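Trastcombe Makers' Help – Robots and Automation

Wrist tracking drifts on left side only, what am I missing?
Asked May 22, 2025 by torulitz_tom
Viewed 887 times

We have a hand-held teaching setup: a controller strapped to each wrist, a marker cube on top, camera looking down from the head. Right hand tracks beautifully. Left hand is fine for a minute or two, then the pose creeps off towards the wall as though it has somewhere better to be. I have recalibrated the camera twice and reprinted the markers once. Same result. Before I take the whole thing apart again, where would you look?

3 answers

Houshang Khosravi
Accepted answer, 50 points
It won't be the camera, or both sides would wander. Look at how the cube is fixed to the controller. Ours had a screw that felt tight and wasn't, and the cable was slowly levering the cube round every time the operator reached forward.
Take the cube off, clean both faces, put it back with threadlock and leave it overnight. Then give the cable a proper loop down the forearm and strap it there, so the pull lands on the arm. Redo the cube-to-controller offset afterwards. People skip that bit and then come back here in July.
Quick test: hold the controller still, tug the cable gently and watch the numbers. If they move, you have found it – if they don't, check for a lifted corner on one of the marker faces.

ultero_fan
Have you tried turning it off and on again? Worked on my Ultero. Different problem, mind.

MacLeod
Agree with Houshang. Also check that both cubes aren't using the same marker IDs. I reprinted mine from the wrong sheet and spent an evening with two left hands. And use matt paper, a glossy print under a ceiling light is no use to anyone.

torulitz_tom, comment on accepted answer
Numbers jumped all over the place when I tugged it. Threadlock ordered. Thank you, and I withdraw what I said about the camera.
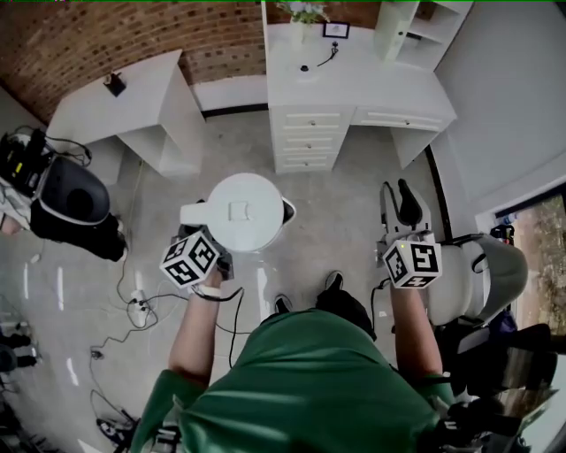 Both wrist controllers on, seen from above, with the cable looped down the left forearm.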